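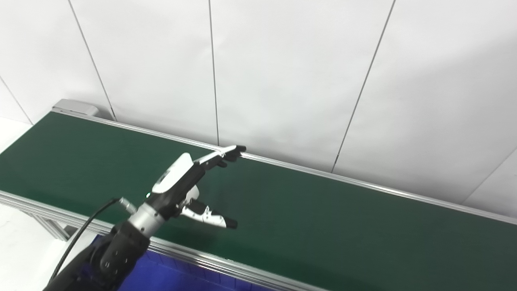

## Water bill doubled but the meter dial isn't moving?

Posted 19/12/2019 in Home & Utilities > Rasgate

Our last bill from the water department was for 2,558 gallons. The one before that was 1,386. Same two people in the house, no guests, no lawn watering this time of year. I went out to the box by the sidewalk and watched the meter with everything shut off. The small triangle did not move at all. I left it an hour and the reading was the same.

Does that mean there's no leak? And can I ask them to reread it, or will they charge me? We're on the Moller Street side if that matters. House was built in the 60s, one and a half baths.

**3 answers**

---

**Answer 1** (marked helpful)

An hour with no movement rules out a steady leak, but a toilet can still be doing this. A worn flapper may let water by slowly, and the fill valve only kicks on every couple of hours to top up the tank. If your hour fell between refills you'd see nothing.

Do this overnight:

1. Write down every digit on the meter before bed, including the ones after the decimal.
2. Don't run anything. Turn off the ice maker and the softener if you have one.
3. Read it again before anyone flushes.

Also put food coloring in both tanks and wait 20 minutes. Color in the bowl means a bad flapper. Get one that matches the toilet. I bought a universal one at Caruso Hardware and it never sealed right, so I went back for the proper part.

Then look at the dates on the two bills. If the first read was an estimate and came in low, the second one catches up the difference and you get what looks like a jump. There should be an E next to the reading if it was estimated. Mine had one last March and I missed it.

For the reread, call and ask for a "check read." I wasn't charged for mine. Have your own reading ready when you call.

---

**Answer 2**

Softener. Ours was stuck in regeneration and went through 300 gallons before we noticed. If it's a Bilell with the gray timer knob, see if the knob is still turning. Unplug it and set it to bypass for a few days and compare.

---

**Answer 3**

they raised the rates too, mine went up 77 dollars for the year and I use the same as always. call and complain

> **Comment from the original poster:** The question is about gallons, so I don't think it's the rates. I checked and there is an E on the earlier bill. No softener here. Doing the overnight test tonight and the food coloring in the upstairs toilet first.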